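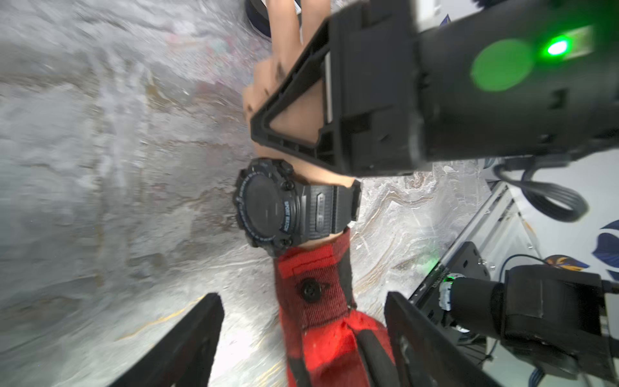 Attachment 1 to ticket 321: wrist camera still, visitor's forearm at the arm, green light showing on the housing.

Support > Demonstration units > Open day > Ticket 321

Subject: Arm pauses when visitors reach in, will not resume from the panel
Opened by: Enikő Vincze, Zollness
Assigned to: Ernő Bíró
Unit: Tilleo demo arm, marble-patterned surface
Priority: medium

Enikő Vincze
During the open day on 17th December the arm stopped 5 times while visitors were trying hand guiding. No fault code on the panel. Resume was greyed out each time and we had to restart the controller. A restart takes 40 seconds and the queue builds up. Still from the wrist camera attached.

Ernő Bíró
In the still the bracket is over the back of the hand and forearm, and the sleeve is between the gripper fingers. Please keep hands and cuffs clear of both until this ticket is closed. The green light tells us little, as it stays green in a soft stop. What is the contact force limit set to?

Enikő Vincze
35. Ildikó Bakos set it in June for the schools visit and it has not been changed.

Ernő Bíró
That is low for hand guiding. Do not raise it with visitors present. Send the controller log and the version of Ustus you are running.

Enikő Vincze
Log sent. Ustus is the version that came with the unit.

Ernő Bíró
Log shows a contact stop, then the guiding session left open. Resume stays greyed out while a session is open. Close the session from the Guiding tab, wait for the prompt, then press Resume. No restart needed.

Enikő Vincze
Tried with Viktória Csizmadia at the panel and no visitors near the arm. Resume came back on the first try. The stops themselves still happen.

Ernő Bíró
Expected at that limit. Leave it as it is. For the next visit, loose cuffs rolled up and watches off before guiding. Keeping the ticket open until the Nic Aodha demonstration has been run.

Status: waiting on site

4 comments hidden
Shares: 0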